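Nonetti Removals and Storage
Home / Help / Packing small items

Small items and loose contents: frequently asked questions

These answers apply to customers who pack their own small items before a Nonetti collection. If you have booked full packing, only the sections on keys, batteries and declarations apply. Furniture, glassware and pictures have their own pages.

What counts as a small item?

Anything that can be held in one hand and is not already in a set, a drawer insert or a retail box. Typical examples are keys, chargers, remote controls, card readers, earphone cases, key rings, small toys and stationery. Cutlery is treated as kitchenware. Jewellery, cash and passports are excluded from carriage and should travel with you.

Do I have to sort small items before packing?

Sorting is not required, but items should be taken out of drawers, pockets and bowls and put in one place before any of them go into a box. A bed is a suitable surface. It is at a workable height, a blanket stops round objects from rolling, and a small metal part is easier to find on a plain cover than on a carpet. A dining table is acceptable if a towel is laid over it first.

Work on one heap at a time. Mixing the contents of two rooms is the usual reason that a charger arrives in one box and the device it belongs to in another.

In what order should things go in?

Heaviest and flattest first, against the base. Power adapters, remote controls and solid plastic items can lie directly on the base of the box. Rounded items and anything in a soft or thin wrapper go next, placed against a wall so that they cannot travel. Keys and metal rings go in last, bagged. Loose keys will mark glossy plastic during a long journey.

Which box should I use?

A corrugated cardboard box in sound condition. Long, low boxes are better than tall ones for this kind of load: the contents stay in a shallow layer and can be checked from above without unpacking. Used boxes are accepted. Check the following before use.

Base panels lie flat and do not spring up when pressed.
Corners are not split.
No damp staining on the inside.
Previous address labels removed or struck through.

A rough upper edge does not affect strength and is not a reason to discard a box. Run a strip of paper tape along it if it catches on sleeves or wrapping.

Can I use a box without flaps?

Yes, for small items only. Lay a sheet of card across the top, cut to overlap the walls by at least 70 mm, fold the overlap down and tape it on all sides. Boxes closed in this way must be marked TOP LOAD and will be placed at the top of a stack. They are not accepted for long-term storage at the Lashari depot, where cartons are stacked by pallet.

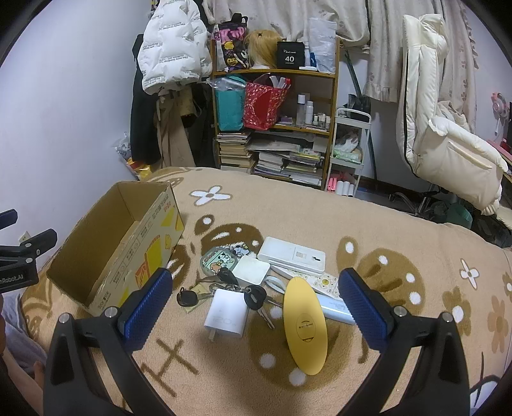
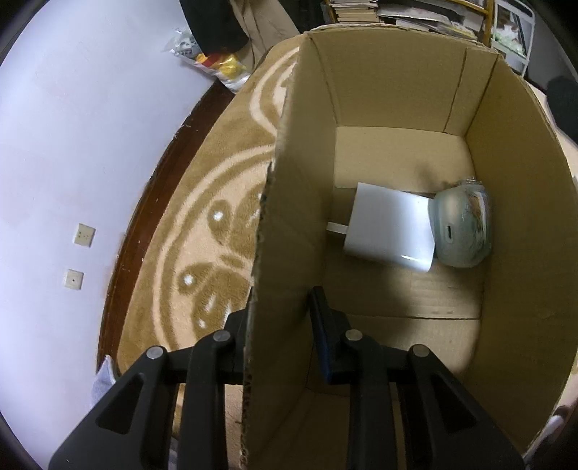
Nonetti Household Packing Department, Coltville branch

What should I do with keys?

Separate them into keys you will need on the day and keys you will not. Keys for the old property, the new property and any vehicle stay with you. Our crews are not permitted to carry vehicle fobs in the load, even if the vehicle is being sold or has already gone.

Remaining keys, such as those for cabinets, window locks and bicycle locks, should be put in a small resealable bag with a paper label inside the bag. Write what the key opens. Tangled rings should be separated before bagging. Adhesive notes folded round the key head are not a substitute for a label, as the adhesive does not hold against metal.

How should power adapters be packed?

Unplug the cable if it is detachable. Coil it in loops no tighter than the natural bend of the cable and fasten it with a paper band. Adapters with exposed prongs should be placed with the prongs facing a cardboard wall, or with a folded piece of card over them. Prongs should not face a screen, a painted surface or anything in thin plastic.

Label each adapter with the name of its device. Most households have several that look alike and have different ratings. The printed rating on the casing is often faint, and it is quicker to write the name of the device on a band now than to read the casing later under poor light.

Do batteries have to come out of remote controls?

For a same-day move, no. For storage, yes. Tape the battery cover back in position after removing the batteries so that it is not lost. Put the remote control face up on the base of the box, with nothing resting on the buttons. Loose batteries are not carried in the load. They may be given to the crew leader for disposal at the depot, provided the terminals have been taped.

Items with a built-in rechargeable battery, including wireless earphone cases and small speakers, may be packed for a move but must be switched off. For storage, please see the separate page on rechargeable goods.

Can I leave things in their plastic wrapping?

Yes, if the wrapping is clean and dry. Shop wrapping keeps dust off but gives no impact protection, and it slides easily on cardboard. Put a wrapped item next to something with a flat side, or fill the gap with crumpled paper. Do not tape over the original wrapping if you want to remove it without leaving residue.

Children's things are small and often decorated. Do they need anything special?

Decorated cases, charms and straps should be kept away from printed paper, which can transfer ink to pale surfaces. Use plain white paper, 80 gsm or heavier. Fasten loose straps with a paper band, or tuck them inside the case. If a strap is left free it will catch on the next item to be lifted out.

We suggest that a child's small items go into a box of their own, marked with the child's name and the words OPEN FIRST.

How much empty space should be left?

As little as is practical. A small number of items on the floor of a large box will move whenever the box is tilted. Either use a smaller box or fill the free space with paper until nothing shifts when the box is rocked by hand. Clothing may be used as filling if it is clean. Towels are better than jumpers, as buttons and zips mark plastic.

Is there a weight limit?

Small-item boxes rarely reach the general carton limit printed in your booking confirmation. The limit is more often exceeded when books or tools are added to use up space. Please do not add them.

Should I write a list?

A list is needed for storage and recommended for moves. The list can be general: "chargers, hall drawer" is sufficient. Put a copy in the box, on top of the contents, and keep the other. For declared items the entry must name the object and its value. Declaration forms are returned to Anum Sandhu at the Coltville office before the collection date. Forms handed to the crew on the doorstep will be passed on but cannot be confirmed that day.

Do you supply boxes and paper?

Yes. Flat-packed cartons, white paper, paper tape and resealable bags can be ordered with the booking or collected from the trade counter at Allmont. The counter closes at 4 pm. Unused cartons may be returned for credit if they have not been folded into shape. Paper and tape are not returnable.

Something was missing when I unpacked. What should I check first?

Check beneath the base panels. Where the floor of a box is formed from overlapping panels, thin items such as cards, flat keys and notes can slide under the upper panel during transport. Lift each panel in turn before the box is flattened. Then check the filling paper, sheet by sheet. Most small items reported to us as missing are found in one of these places.

If the item is still missing, keep the box and its label and report the matter in writing with the booking number. Claims for items packed by the customer are handled by Junaid Mughal. Claims involving stored goods go to Zdeňka Procházka at the Lashari depot.

Can the crew finish packing if I run out of time?

Subject to the day's schedule. Please telephone the office before the crew arrives so that additional time can be allowed. Part-packed boxes can be left open. The crew will not sort items, remove batteries or identify keys, and anything on a bed or table will be packed in the order in which it is found. Time is charged at the packing rate in your confirmation.

Who do I contact about this page?

Packing advice: Bushra Warraich, Household Packing
Materials and returns: Yasir Afridi, Allmont trade counter

Related pages
Packing glass and china
Rechargeable goods in storage
Excluded items
Labelling and room codes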